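Most of the work on the Clovstead cell happens before ten in the morning, while the kettle is still warm and the phones haven't started. The cell is a modest thing, a table between two long rails with a curtain on either side, but it has been running for more than 191 weeks and it likes to be fussed over.

Renato Navarro does the fussing. He came to Velon from bicycle repair, and he'll happily tell you (at some length, if there's tea) that the two trades are closer than you'd think – cables stretch, screws creep, and things that rub will go on rubbing until somebody has a look. Monday is gripper day. He brings the hand-held gripper to the table and goes over it with his fingers first, feeling for play in the linkage and for any bracket that has worked itself a little crooked, and only then does he reach for the 2 mm key.
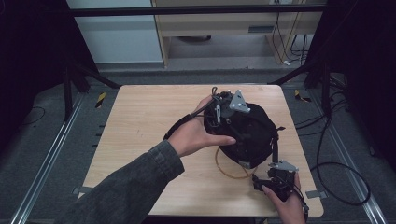 Cables are what go first, according to Kandpal, and anyone starting out with a cell like this would do well to leave them more slack than looks tidy. A tight cable looks lovely on the day you fit it, and eight weeks later you're hunting for a fault that comes and goes with every turn of the wrist.

Renato agrees, though he came round to it slowly! His notebook, a fat one with Jaltusix printed on the cover, has 133 entries in it so far, and a good many of the early ones are about connectors he had pulled too snug. These days he leaves a generous loop, moves everything by hand through its full travel, and writes down whatever feels different from the week before.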